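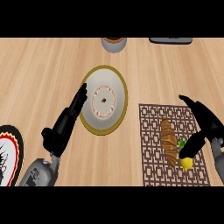 Ullwood support replied that the left hand drifting over the rim of the centre plate points to a stale wrist offset, and asked for the joint limits file before they would look at anything else. Sent it the same afternoon.

Ticket 730 – Losesix table cell, simulated twin
Site: Zesodville
Status: open
Opened: Jun 25, 2022

Fault: left fingers close 9 mm past the rim on the plate task. Right arm on the lemon task is within tolerance.

Log

1. Reloaded the scene and homed both arms. No change.

2. Compared wrist offsets. Right matches the March calibration. Left still has the value from before the Kiiskinen hand model was updated.

3. Entered the new left offset and ran the plate task 13 times. Overshoot gone on all but two runs. Both bad runs came straight after a lemon task without a home in between.

4. Added a home move between tasks. Ran 7 more, all good.

5. Ullwood say the home move shouldn't be needed – they think the planner is keeping the old grasp target in its cache. They've asked for the planner log from one of the bad runs.

Still to do: export the planner log, copy the offset to the backup config, check the collision margin on the plate rim. Leave the home move in until Ullwood get back to us.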